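Workshop Tips: Good Practice for Bin Picking on a Bench

Updated 28/08/2021

These notes cover a single arm picking loose household items out of a metal bin on a tabletop. They grew out of the house rules at the Eide workshop and apply to most small setups. They do not replace the manual for your arm or the safety standards in force where you work. Where two rules differ, follow the stricter one.

Securing the bin

Clamp the bin before the first run. A sheet-metal bin that looks heavy will still creep when a gripper pushes against the wall, and every position taught after that is off. A bar clamp on the rim is enough for light items. Tighten by hand, then pull the rim toward you. If it moves, reposition the clamp – do not just add force, which bends the rim.

Keep clamp handles outside the path of the arm. Enter the clamp as an obstacle in the software if the software allows it.

Cables

Cables that run along the arm need a loop at each joint, long enough for full travel and short enough not to catch the bin wall. Move the joint through its range at low speed and watch the loop the whole way. Floor cables stay out of the walkway on the operator side.

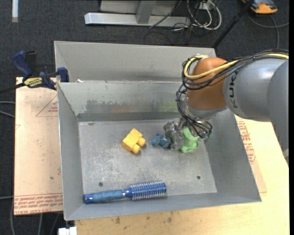 Choosing the items

Use a mixed set. Blocky toys, small knobby ones and a hairbrush ask for different grips, and a brush with bristles is a fair test because the head and the handle behave differently. Leave out glass, anything with a blade and anything with a battery. The bin at Eide takes items up to 700 grams. Record each item by name on the sheet so that a damaged one can be traced and removed.

Speed and distance

Teach at reduced speed with the enabling switch in hand. Full speed is allowed only with the area clear. Mark the reach of the arm on the floor with tape, plus a margin for the longest item it may be holding. Hands go into the bin only when the arm is stopped and the stop is confirmed on the panel. A paused program is not a stop.

Checks

Test the emergency stop at the start of each shift. Retighten the clamp after the first 15 picks and again at every break. Inspect the gripper for cracks and trapped debris once a day. Scuffing on the bin floor can be left alone, but file down any raised burr.

Log faults with the pick number. The entry for pick 1326 in the February log, "cable caught on rim, loop shortened," is the level of detail wanted.

Changes to this page go to Margit Lindqvist.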